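Kitdale Investor Guide
Section 4: Setting up a recurring order in fractional shares

This section explains how to buy a part of a share on a regular plan. Your account must be verified before you start (see Section 2). If your status still says Pending, the Plans tab is grey and you cannot open it.

4.1 Before you begin

You need a linked bank account in your own name and at least one completed deposit. A joint bank account is accepted only when both holders have signed the Badside custody form.

Note: Kitdale does not hold your shares itself. They are kept by our custodian, Badside, and your name appears in their register together with the fraction you own.

4.2 Creating the plan

1. Open the app and tap Plans, then New plan.
2. Type the name or the ticker of the company. If it is not found, it is not available in fractions.
3. Choose By amount. The option By shares is for whole shares only.
4. Enter the amount for each order. The smallest amount is 2 dollars.
5. Choose how often the order will repeat: weekly or monthly.
6. Check the summary page and tap Confirm. You will receive a code by text message, valid for 90 seconds. 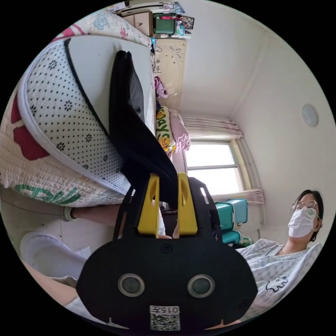

Black fabric held between two yellow gripper fingers.

If the code arrives too late, tap Send again. Please do not go back to the previous page — the plan will be lost and you must begin from step 1.

4.3 How the order is carried out

Fractional orders are collected and sent to the market together, so you cannot set a limit price for them. The price you pay is the price at the moment of execution, and it may differ from the one on the summary page. The fraction is calculated with rounding down, and any small remainder goes back to your cash balance.

Caution: When your cash balance is lower than the plan amount, the order is skipped. It is not made smaller. After two skipped orders in a row, the plan is paused and you have to start it again by hand.
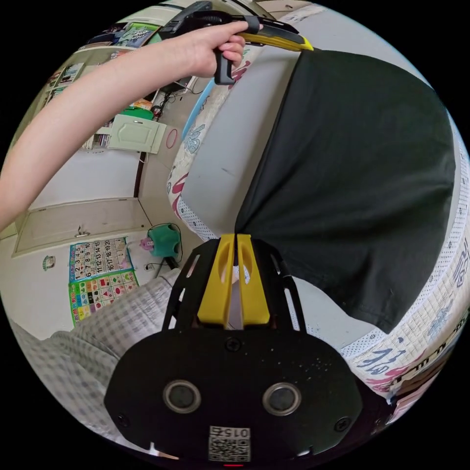 Hand-held gripper and black cloth on a bed with a white sheet.

4.4 Changing or stopping a plan

1. Tap Plans and select the plan.
2. Tap Edit to change the amount or the date, or Stop to end it.
3. Confirm with the code.

Changes made after an order has the status Sent will apply from the next order. Stopping a plan does not sell your shares.

4.5 Dividends

Dividends are paid in proportion to your fraction, after tax is withheld. Very small payments are rounded to the nearest cent, so it can happen that you receive nothing for a tiny holding. 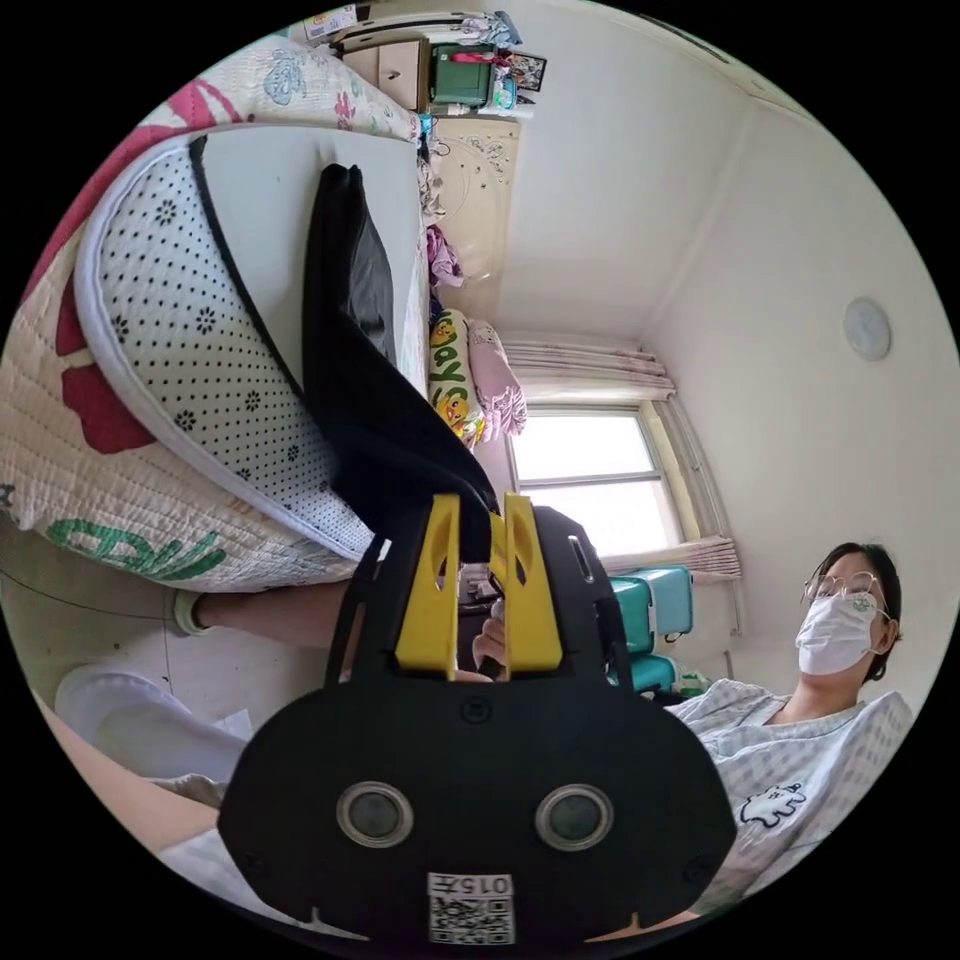

Gripper with label 015, closed on a fold of black fabric.

4.6 Error messages

Error 676: the market for this share is closed or trading is halted. Your plan stays active.
Name mismatch: the name at your bank is different from the name in Kitdale. Send a bank statement through Help, Documents.

Section written by Tsegereda Kumsa, checked by Majdi Kassab. For transfers to another broker, continue to Section 5.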